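Robot Cells and Small Automation > Safety and Good Practice
Thread: Barrier tape round a cobot handling paper goods – enough or not?

mikberg_tech
Posts: 347
06/11/2020

We have a single arm on trial at our Mikberg site. It picks up booklets and brochures and puts them away. The load is next to nothing, the speed is set low, and force limiting is switched on. At the moment the working area is marked with a tape barrier and a sign.

Our site manager wants a written rule before we let anyone other than the two of us work near it. My draft says:

Tape barrier up whenever the arm has power.
No one inside the tape while the program is running in auto.
Teaching by hand allowed inside the tape, one person only, with the enable switch held.
Gripper fingers checked for wear at the start of each shift.

Is that good enough, or do I need proper fencing? I have read the collaborative robot guidance twice and I still can't see a plain yes or no in it.

Wing-yan Hung
Moderator

You won't find a yes or no because the guidance starts from your risk assessment. Have you written one? The arm on its own doesn't settle it. You have to assess the arm, the gripper, the thing being gripped and the place it is working in, all together.

Tape doesn't stop anybody. It is a reminder. If your assessment says that contact between the arm and a person is acceptable at the speed and force you have set, then tape may be fine as a way of keeping the area tidy. If it says contact is not acceptable, tape can't be the thing you rely on.

fettler_dave

I would fence it. We had tape round a cell at Dresau and by the second week people were ducking under it to get to the printer. A fence with an interlocked gate costs money once and then you stop arguing about it.

mikberg_tech

No written assessment yet, only notes. I take the point.

Dave, fencing is awkward for us. People need to get to the shelves when the arm is off, and the trial may move to another room in March.

Lowgear

Disagree with Dave. A fence round an arm moving paper at low speed is overkill, and people prop the gates open. Then you have a fence that everyone believes in and doesn't work. I would sooner see a slow arm with the limits set properly and everyone trained on it.

What I would look at is the gripper. Most people measure the force at the arm and forget the fingers. Two-finger grippers with linkages have places where a fingertip can get trapped, and the arm's own force limit won't always know about it. The gripper has its own force setting. What is yours on?

mikberg_tech

It was on the default, which is higher than we need. I have turned it down in steps until it only just holds the heaviest booklet we have. The glossy covers are the difficult ones because they slide if you go too low.

We also had trouble with the approach angle. With the fingers square to the cover it wanted to push the booklet over, so we now come in tilted.
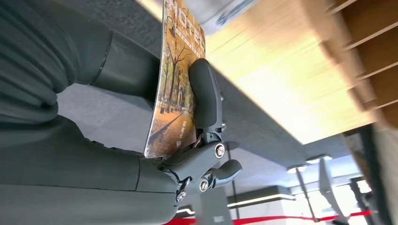
The other thing I have changed is the order of the moves. The arm now closes, waits half a second, lifts a little, waits again, and only then travels. If the booklet drops it drops on to the table and not on to somebody's foot. Not that a booklet would do much damage, but the habit seems right if we ever move on to heavier stock.

Wing-yan Hung
Moderator

Good. Write that down in the assessment as well, including the old gripper setting and the new one. If someone resets the controller to defaults, there needs to be a record of what it should be. I would also lock the setting behind a password.

On tilted approaches: check what the wrist and the lower part of the arm are doing at that angle. People look at the fingers and don't notice that the elbow has swung out much further than before. Your tape line should be set from the furthest point any part of the arm can reach, with the load in the gripper, plus a margin for someone leaning in.

fettler_dave

This is my point though. Once you add the margin you have taken over half the room, so you might as well fence it.

Lowgear

Or limit the joints in the safety settings so it can't swing that far. Every arm I have used lets you set planes it can't cross. Do that first, then put the tape down to match. We did it at Frei on a cell with less space than most offices and the tape line came in by nearly a metre.

fettler_dave

Fair enough, if the planes are in the safety-rated part of the controller. If they are just in the program then they don't count. I have seen people mix those up.

Lowgear

Agreed on that.

rodow_anne

Late shift supervisor at Rodow, we run something similar. Three things from our local rules that aren't in your draft:

Who is allowed to move the barrier. Ours got shifted by cleaners and put back in the wrong place. We now have marks on the floor for the posts.

Anything standing inside the line gets listed. Stands, stools, trolleys. If the arm can push a person against something fixed, that is a trapping hazard and it is judged differently from a knock in open space.

What happens after a stop. Ours says that whoever pressed the stop is the one who clears it, or hands over in person. We had somebody restart from the panel while a colleague still had a hand near the gripper. No injury, but it was a close thing.

mikberg_tech

Those are useful, thank you. The restart one in particular, as our panel faces away from the table. I hadn't thought about the cleaners at all.

Second draft, then:

1. Joint limits and planes set in the safety controller, password held by two named people.
2. Gripper force recorded and checked weekly against the record.
3. Barrier posts on floor marks, positions not to be changed without a new assessment.
4. Restart only by the person who stopped it, from a place where they can see the whole table – or after handover in person.

Shift check on the fingers stays in as before, and so does the bit about one person for teaching.

Wing-yan Hung
Moderator

Better. Add a line saying when it gets reviewed. Any change of gripper, product, room or speed should trigger one. Your move in March would count.

I would also get the contact forces measured with a proper gauge before you sign it off. Settings on a screen are not a measurement. You can hire one.

fettler_dave

I still say fence. But that is a decent set of rules if you won't.

mikberg_tech

Gauge is on order from the hire firm. I will post the readings in this thread when I have them, gripper and elbow both.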